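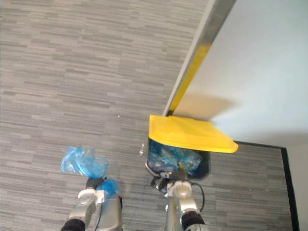 Bimanual bag changing is the task that finally pushed me to write my own phase switcher, and I've had enough emails about it that it deserves a proper page. The first version ran one big policy from start to finish, and it kept mixing up "take stuff out" and "put stuff in" (to a camera, both are just a lot of blue plastic!). With one gripper holding a bag out over the carpet and the other down at the rim of the bin, you really want the software to know which half of the job it's in. So that's what we'll build: a little layer that sits on top of Drulo and picks the phase.

5 min read

You'll need Drulo running on the robot machine and Trika for labeling your logs. I'm on the January build of both. If you're still using the old config format, convert it first or nothing below will load.

Start with the labels. Open your episodes in Trika and mark only three phases: clear, open, fit. I tried finer ones and got into arguments with myself over where "grab" ends. I labeled 267 episodes, which took two evenings and a lot of coffee, but you can get something usable out of 100.

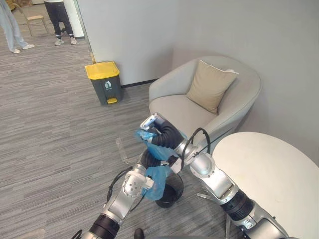
Fit phase, one gripper above the other on the bag.

Next, train the switcher. It's a small classifier that takes the head view, both wrist views and the gripper widths, and spits out a phase. Don't feed it the joint angles! Mine learned to read the phase straight off the arm pose, and then fell apart the minute I moved the bin.

Now add some stickiness. A raw classifier flickers, and every flicker swaps the policy under your arms. I make it agree with itself for 3 frames in a row before it's allowed to change, and I block the jump from fit back to clear completely unless both grippers are open. In the Drulo config these are called hold and deny.

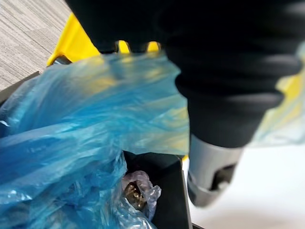 Sesen wrote in to say that a hold that short was jittery on their setup, and that they'd had better luck holding longer on the way into fit and leaving the other switches alone. I tried it and I like it, so hold now takes one value per phase. Leave it as a single number and it works like before.

Last piece is the wrist views. They blur a lot when the arm is moving fast, so I drop any wrist frame over a speed limit and let the switcher lean on the head camera for that step. Set the limit by scrubbing through your logs in Trika until you find the point where you can't tell plastic from background yourself. That's good enough.

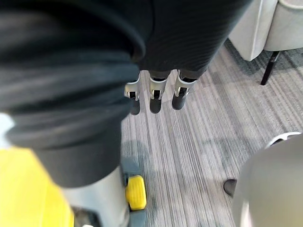 Then run the whole thing in shadow mode before you let it drive. Shadow mode logs the phase it would have picked and touches nothing. Sort the log by disagreement with your labels and look at the worst ones first (my top offenders were all bad labels, sigh). Once that list gets boring, flip drive to true and keep a hand near the stop button.

The Rai port is half done. It loads the config but ignores deny, so please don't use it on real arms yet.

937 shares · 3 comments

We use cookies to remember your settings. Accept | Manage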